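Print this page | E-mail this page

# Gestdale Kitchen Handling Set - data card

Maintained by the Plustberg workplace automation project, Amville site. Read this before you download anything, and certainly before you plan a shift around it.

## What it is

Recordings of people doing small counter jobs with hand-held grippers, collected so that a machine can later do the same jobs slowly and with great seriousness. The set holds 1486 episodes. An episode is one job from first reach to last release. Failed episodes are kept and labeled as failed. We have plenty.

## Why it exists

Management at Amville wanted to know which kitchen and tidying tasks could be handed over. The staff wanted to know the same thing, for different reasons. The first answer, in September, was "wiping." The second answer was "wiping, if somebody clears the counter first." The clearing is now a job, and it appears on the rota under its own name.

The other new jobs are wearing the gear, charging the gear, labeling the clips and finding the cable. All are done by people who used to do the kitchen work, in the hours when they used to do it. The kitchen work is done afterward.

## Collection

Operators work in pairs. One holds the grippers, one a gripper in each hand, and the other keeps an eye on the time and the cables. A turn at the grippers is capped at 50 minutes. The first version of this card said 60, and the wrists of Amville had views on that.

Grippers carry printed marker cubes for tracking. Please don't put stickers on them, however dull the cubes look by the end of a shift.

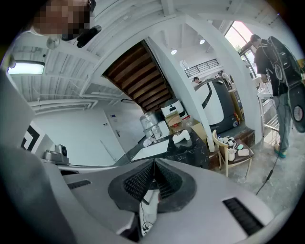
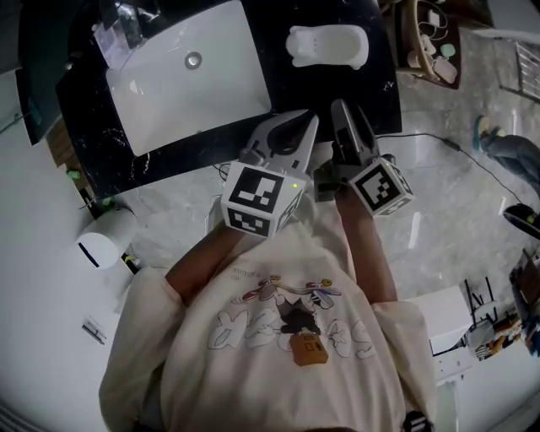 Page last changed: 31 Dec 2020

## Task groups

There are 7 task groups:

- pick and place
- sort by color
- stack and unstack
- open and close
- wipe
- rinse and set down
- put back where it was

The last group has the lowest agreement between labelers. People who share a kitchen don't agree on where things were, and the data reflects this faithfully.

## Labels

Labels are plain text, one line per episode. We used the Jafri labeling tool, which logs you out if you stop to think. Labels written just after a logout tend to be short, and a few are rude. The rude ones have been replaced with "other."

## Known problems

- Left-handed operators are few, and one task group has none at all.
- Sleeves hide the wrist in many clips. Rolling them up is encouraged, but the heating at Amville is what it is.
- People slow down when recorded. Speeds in this set shouldn't be used to set targets for staff. They have been used to set targets for staff. We have asked for that to stop.
- Background talk was removed from the audio, along with most of the useful advice.

## People in the recordings

Operators agreed to be recorded and can withdraw their episodes at any time, with no questions from their supervisor. Faces are blurred before release. Passers-by get the same treatment - if you find one we missed, report the episode number and we'll pull it.

## Not for

Performance reviews, staffing decisions, or slides with the word "headcount" on them.

## Changes

Version 2 adds the rinse group and corrects the time cap. Version 1 is still on the Plustberg server and should be left there.

Print this page | E-mail this page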